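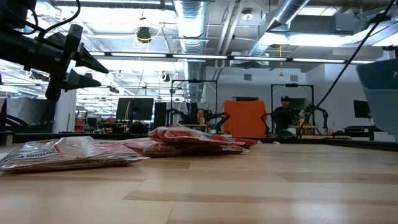 The Wilton Packing Table

A table for people who spend the working day putting flat things into bags, and the bagged things into boxes. It has a top, it stands up, and it doesn't fold away into anything clever. We have sold it under the same name through three catalogues and changed it once, when Qistina Yusof in our workshop got tired of the old feet and drew some better ones over lunch.

The top
Light blond wood in long planks, with the darker and lighter strips left to fall as they come. Customers sometimes write in to ask whether we can match the stripes to an existing table. We can't. Wood arrives with its own ideas and we glue it up in the order that gives the flattest board.

The finish has a slight shine. Plastic-wrapped goods slide across it without catching, so you can push a stack of tea towels from one end to the other with the side of your hand. If your goods are very slippery and your floor is very much not level, read the section on feet before you order.

Glossy packets on a shiny top under strong ceiling lights will give you some glare. Anyone reading small labels all day may prefer the matt finish, which costs the same and shows pencil marks more.

Sizes and price
The Wilton comes in one depth and two lengths. The short one suits a single packer with tidy habits. The long one suits two packers, or a single packer as most of us know them. Both are £429 with standard legs, because we couldn't face another argument about the price list. Delivery to the ground floor is included. Stairs are extra, and spiral stairs are a telephone call.

Legs and feet
Steel legs, bolted on with the key supplied. The feet are Yusof's: broad, screw-adjusted and hard to lose. Each one can be turned by hand until you put the load on, after which you will want the spanner. Set them first. We say this on the box, on the instruction sheet and on a label tied to one of the legs, and we still get the calls.

What it will take
The top is rated for 300 kg spread evenly, which is a great many napkins. It isn't rated for standing on to change a light bulb, though we've seen the footprints on returned tables.

Looking after it
Wipe with a damp cloth and dry it off. Parcel tape comes away cleanly if you peel it the same day. Tape left over Christmas becomes part of the table. Don't cut on the bare wood; the Pisov cutting mat fits either length and is listed under accessories, along with a spare key for when the first one goes wherever they go.

Tops that have had a hard life can be sanded and refinished. Send us a note with the order number and we'll post out a Rey refinishing kit, or you can bring the top back to the workshop on a Tuesday and leave it with us for a week.

Goes with
Zallton under-table shelf, for rolls of bags and flat-packed boxes
Pisov cutting mat, short or long
Rey refinishing kit, enough for one top and one sleeve
Label tray, clips to the back edge, holds up to 1,000 small labels if you put them in straight

Lead time
Short tables are usually on the shelf. Long tables are made to order and take 6 weeks, or longer if you order in December, when everyone who packs things for a living remembers at once that they need somewhere to do it.

Guarantee
Five years on the top and legs. Scratches, tape and tea rings are yours to keep.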